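The Afternoon Drink Drawer

I keep a drawer at work that I am a little embarrassed about. It started as a place for tea bags and it has turned into a kind of soda museum, except that you can drink the exhibits. My desk is on the second floor of the old Matos building, the vending machine is in the basement, and somewhere between those two facts I became a person who orders cans from other countries by the case.

The case that started it came from Norkcombe, a little import grocery two bus stops from my apartment. I went in for rice vinegar and came out hugging 24 cans of lemon cola with Korean printing all over them. Twenty-four! I live alone! The woman at the register asked if I was having a party and I said yes, because it seemed easier.

If you've never had a lemon cola out of a can, I'd like to make the case for it. Squeezing a wedge into a glass is fine, but the wedge sinks and sulks at the bottom, and the first sip is all lemon and the last is all regret. In the can it's mixed through. It smells like the wrapper of a hard candy. And I love the look of the things, that shiny golden orange, with the tab the color of cheap jewelry. I've been known to pick a drink because it looked good next to my keyboard. 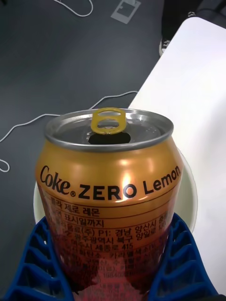 My friend Martim Baptista, who sat across from me for four years and has opinions about everything that fizzes, says zero-sugar sodas should only be drunk very cold and very fast. I don't agree. I think they're better after ten minutes on the table, when they've calmed down a bit and you can taste something besides the cold. We've argued about this more than we ever argued about work, and we once missed the start of a budget meeting over it (no great loss).

What we do agree on is cups. You can't share a can politely. You can pass it back and forth like teenagers behind a gym, or you can pour it out, and pouring means having something decent to pour into. For years our kitchenette had those thin white cone things from the water cooler, which you can't put down. Think about that for a second. A cup you can't put down! I spent a whole summer walking around holding mine like a torch.

So I went looking for paper cups I liked, and it took me longer than buying my couch. What I wanted was a plain color, no slogans, no cartoon fruit, and a proper rolled rim, which makes more difference to your lip than you'd think. I also wanted two different colors in the same style, so that when Martim comes by we both know whose is whose and I don't have to write initials on anything. I ended up ordering from a party supply place called Ilance. They came in tall plastic sleeves and I stacked them behind the printer paper, where I figured they'd be safe. They were not safe. The whole floor uses them now.

My other rule is a clear table. I'm messy at home, ask anyone, but I can't enjoy a drink with a pile of receipts leaning on it. Wipe it down, push the papers somewhere else, set out the cups, and suddenly it's a break and you're having it on purpose. A snack is allowed if it comes in a small box. Big bags of chips take over.

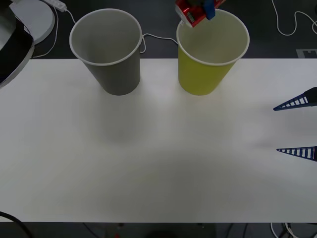 MERBRIDGE, March

The drawer has moved. Our office packed up and came out here to Merbridge, and my new desk has one shallow drawer that won't take a can standing up, so they all have to lie on their sides and they roll. Every time I open it there's a noise like a very small bowling alley. I've tried a dish towel between the rows, which helps until somebody borrows the dish towel.

The new kitchenette has a refrigerator with an actual shelf for us, so Martim has gotten his way on the cold part. I still take mine out early. He came by at 4 yesterday, poured his, drank it in two gulps and stood there watching me wait for mine, and then asked whether Norkcombe delivers this far out. It doesn't, so I'm taking the bus in with my biggest backpack, and he wants half a case of whatever they have in grape.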